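Two Grippers, One Faucet Handle

By Shanthi Bandara

We use cookies to improve your visit. By continuing to read you accept our cookie policy.

Turning a faucet handle takes a person no thought. For a robot arm it is a fair test, and the Marklow lab has spent most of the year running it in simulation before buying any hardware.

The choice is between two designs. The Trillel has flat pads that close in parallel. The Zwane has two round fingers that open into a V. Both cost more than the lab wants to spend twice, so the arm, the controller and the faucet stayed the same and only the gripper model changed. 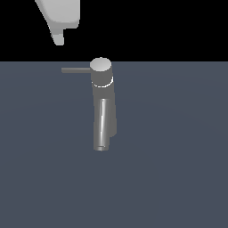 Each trial starts with the gripper up and to one side. The controller gets a target point on the lever and 12 seconds to reach it and push. Anjana Cassim, who runs the tests, logged 3043 trials with the first controller and threw most of them out in March after finding that the friction setting was wrong. The second batch came to 1253, and those are the ones the lab trusts.

In that batch the flat pads did well when the approach was straight. When the wrist came in tilted by a few degrees, one pad hit the lever early and the arm stalled. The round fingers slid a little and kept going. They were worse at holding on, and on long turns they often let go before the handle had moved 60 degrees.

Cassim has also tried the fingers on parts with flat sides and sharp corners, where a round finger has only a thin line of contact.
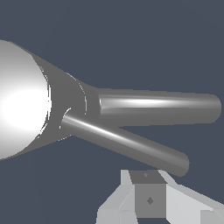
Onisine wrote in to say that the line of contact matters less than the finger material, and that a soft sleeve on either gripper would close most of the gap. A simulator with rigid fingers, the note went on, will always make round ones look slippery.

Cassim agrees with part of that. Her simulator can model a soft sleeve, but it slows each trial to over four times its normal length, so she has run only a handful. For now she is leaning toward the round fingers for levers and wants a loan unit of each before the lab signs an order.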